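The Prata cell is a simulated work cell used to train and test a household manipulator before its control software is released to hardware. It is maintained by Trarko at its Lenihan office and consists of a furnished bedroom model, a robot arm and a set of small movable objects.

Setting up begins with the room. The bed, dresser and window are fixed in position, after which the loose objects are placed and the arm is returned to its rest pose. Collision shapes are then checked against the 686 entries in the parts list.

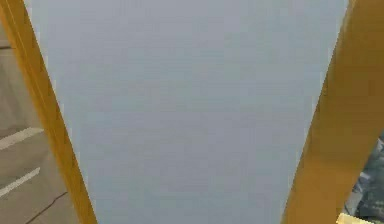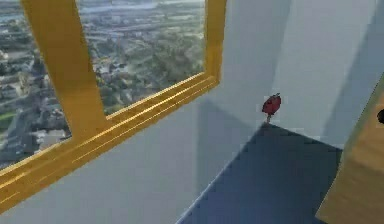
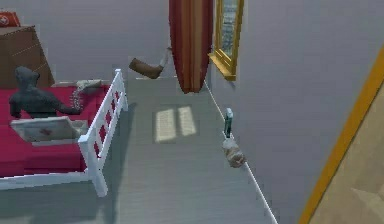
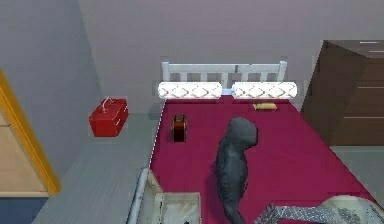 Muireann Breathnach

Routine care falls mainly on the gripper. Finger alignment is reset after every 1560 runs, and contact settings are reviewed each December. Objects that sink into a surface or hang above the floor are logged as placement faults and reloaded from the Stukum library. A full rebuild takes roughly 30 minutes.

The cell was last rebuilt under Enda Fahy, who replaced the original joint limits.

Last revised August 30, 2026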